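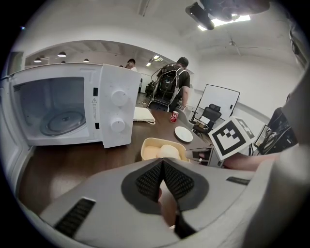 *Microwave station with a hand-held gripper in front, Ventura room, January.*

Wed 9 January

I look after the hand-held grippers at a small data shop, and I want to argue for something that sounds too dull to need arguing. The person who cleans and checks the tools should have the right to stop a session. At most places I know of, that person can only write a note.

We run kitchen tasks in the Ventura room. An operator holds one gripper in each hand and moves food and dishes between the table and the microwave, and the recordings go to the people who train the arms. The grippers are Budix units with printed fingers, a marker cube on each one, and a camera. They came with a setup sheet that fits on one side of paper. It tells you how to charge them, how to pair them, and how to run the calibration routine. On upkeep it says to inspect regularly.

I don't blame Budix much for that. They sell a tool, and every shop uses it differently. But "regularly" is a word that lets everyone off. When we started, it meant whenever a gripper stopped working, and a gripper that stops working is the cheap kind of problem. You notice it, you swap it, and you lose ten minutes. The expensive kind keeps working and is a little bit wrong.

Last year we lost 3000 recordings that way. A cube had worked loose on its mount, by an amount you could feel with a thumb if you thought to try. The tracking software still found the markers in every recording. It reported a good fix, and it was a good fix on a cube that was no longer where the gripper thought it was. The fault came out when the group in Vevumberg tried to replay a batch on an arm and the fingers kept closing short of the plate rim. We went back through the log and could not say when the cube had moved, so everything since the last full check had to go.

The last full check was 42 days before. I had wanted one sooner. I had written it in the shift notes twice, and both times the answer was to finish the batch first.

So we changed two things. The first was the check itself, and it isn't clever:

- Push each face of the cube with a thumb. Any movement at all, the unit comes out of service.
- Wipe the markers with a dry cloth, and look at the corners for lifting print.
- Open and close the fingers by hand and feel for grit.
- Look at the pads under a lamp. Crumbs and grease both count.
- Set the gripper in the test block and compare the reading with the one on the card.

It takes 6 minutes for a pair. We do it before the first session and again every 90 recordings. If a unit gets dropped, it is checked on the spot, even if it landed on someone's shoe.
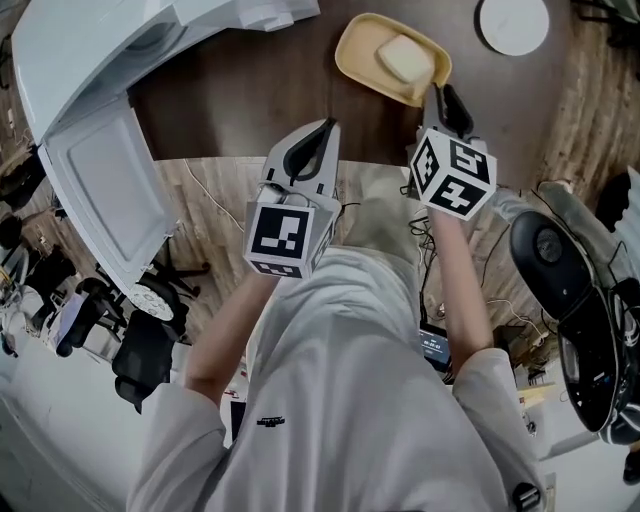
The cubes get the most attention, and I think that is correct. They sit right below the fingers, so they take every bump the fingers take. Reaching into a microwave is hard on them. The operator is watching the tips and the dish, and the cube follows along behind and meets the door. A tray is nearly as bad, because you have to tilt the gripper to get hold of the rim. I would put the microwave tasks at the end of the day if the schedule allowed it, and so far it doesn't.

The second change is the one I care about. If a unit fails, I put a red tag on it and the session stops until there is a good pair on the table. I don't ask first. The session lead can complain afterward, and has.

The case against this is not silly. Session time costs money, and the operators are paid whether they are recording or sitting down. A nervous technician could tag everything in the building. There is also the Homov argument, named after the software we use to grade recordings. Homov flags bad tracks by itself, people say, so let the software find the faults and keep the humans moving.

I have used Homov long enough to like it. It catches dropped views, covered markers and jumps in the path. It did not catch the loose cube, and I don't see how it could have, when each recording taken alone looked fine. You would need something outside the recording to compare it with. The test block is that something, and a person has to put the gripper in it.

As for the nervous technician, I can only report on one. I tag more units than I strictly need to. Some of them turn out to have nothing wrong except a smear on a pad. The lost time from those is in the log for anyone to add up, and it is small next to 42 days of work thrown out.

What bothers me more is how the job is thought of. Setting up the room is treated as skilled work. There are drawings for it, and people fly in. Looking after the tools afterward is given to whoever is free, and it gets squeezed when the batch runs late. But the setup is only true on the day you do it. The mounts loosen and the pads wear from then on, and the drawings don't know about it.

If you run a room like ours, pick one person for the grippers, give them a test block and a roll of red tags, and write down that a tag stops the session. Put it in the same document as the schedule. Ours was in a separate file for the first month and the leads said they hadn't seen it.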